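Motor teardown, which part goes down first?

Small Motors & Winding board
Page 1 of 2

coilside_104
Posted Fri 22 July

Ok quick one before work. Got a Nedard motor open for the first time. Shallow round housing, ribbed plate, stator with the copper in it. Came apart fine, no drama. Question is putting it back. The sheet from Nedard is one page and half of it is the warranty. Do I seat the stator in the housing first and then the plate, or plate onto stator and drop the lot in? Two people at the shop told me two different things.

Also what do you all lay parts out on. I've been using an old towel and I hate it.

mapleshop
Stator first. Always. Plate goes on last. And lose the towel, lint gets in the slots and you will be picking it out till December.

tenpenny_r
Depends on the motor!! Some of the Nedards the plate carries the bearing and you want it square to the stator before anything goes near the housing. Which one is it? There's a number on the label, should be on the side.

coilside_104
Label's long gone, previous owner cleaned it off I think. Bought it used in a box of junk from Maso.

mapleshop
A box from Maso, well there's your problem lol

Adelmo Caruso
Been doing these for a while, mostly for the Mellow pumps, so take it for what its worth. Bare tabletop, light color, nothing else on it. 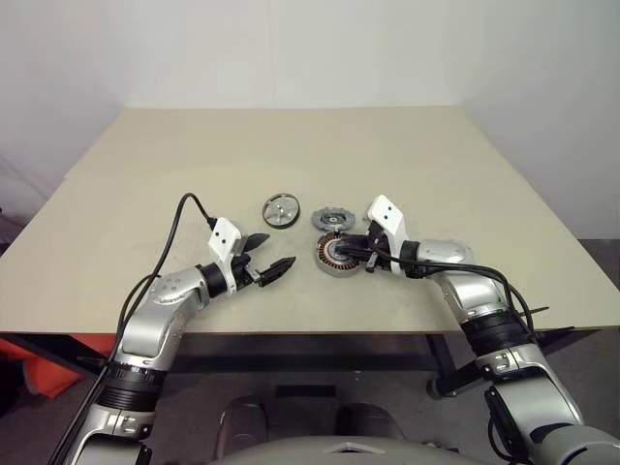 Layout matters more than people think and most of the mixups I see start there. I keep parts in the order they came off and give each one some space. With three parts you'd think you can't get lost but you can, esp. if the phone rings. The housing sits off to the left there, open side up so I can see the ribs and the hub, and the stator has its windings facing up too. Don't lay a stator windings down on anything hard. I've seen a nick in the enamel kill a motor that was fine an hour before. Plate can go wherever as long as the ridges aren't sitting on grit.

As for order, I'm with tenpenny. Dry fit the plate to the stator, look at it, take it off again. Then decide.

tenpenny_r
Thank you. Somebody with sense.

mapleshop
Dry fit adds a step where you can scratch something. I've built up to 100 of the little Eberhard ones stator first and never had one come back.

Adelmo Caruso
Eberhard are a different animal, the plate only goes on one way. Try it your way on a Nedard and tell me how the air gap looks.

mapleshop
Fair. Haven't had a Nedard open in a long time. Still think hes overthinking it for a first motor.

brasswasher
Dumb question, why light colored table? I use a black rubber mat and like it. Stuff doesn't roll.

Adelmo Caruso
Not dumb. Screws and washers. Dark screw on a black mat, gone. If you want grip put a little square of rubber under the stator only.

brasswasher
ok yeah I lost a circlip on mine last week. Never found it. point taken

coilside_104
Dry fit tonight then. What about the rotor, magnets are strong enough on this thing that it jumps. Pinched my finger good getting it out — blood blister. Do I hold the stator down and lower the rotor, or other way round?

tenpenny_r
Stator on the table, rotor comes down from the top. Go straight. If it starts to tilt STOP, pull it back up and start over, don't fight it sideways.

mapleshop
Agree with that one at least. Keep your fingers on the outside of the rotor, never under the rim.

Adelmo Caruso
Same. Base on the table, and keep hold of the rotor right till you're sure its home.
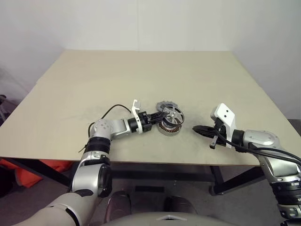
Gear on top, spoked rotor under it, copper stator base on the table.

Yours may not have a gear, ignore that bit. Point is the base stays on the table and the grip is on the rotor. Once it's down spin it by hand before you put a single screw in. Any scraping, take it apart again.

brasswasher
do you grease the shaft first or after

mapleshop
First. Tiny bit.

tenpenny_r
I go dry for the fit and grease on the final one. Otherwise you're wiping grease off everything when it has to come apart again, and it will.

coilside_104
Update. Dry fit done. Plate rocks a hair on the stator when I press one side. Burr on one of the ridges, could feel it with a fingernail. Took it down with a fine stone, sits flat now. Woudn't have caught that going stator first so sorry mapleshop

mapleshop
I'll allow it. Did you clean the dust off after the stone? Metal dust and magnets, you know how that goes.

coilside_104
Masking tape dabbed all over it, came up grey. Rotor goes in tomorrow. Towel's in the trash.

tenpenny_r
Post the part number if you ever find one, I might have the long sheet for it in a drawer somewhere.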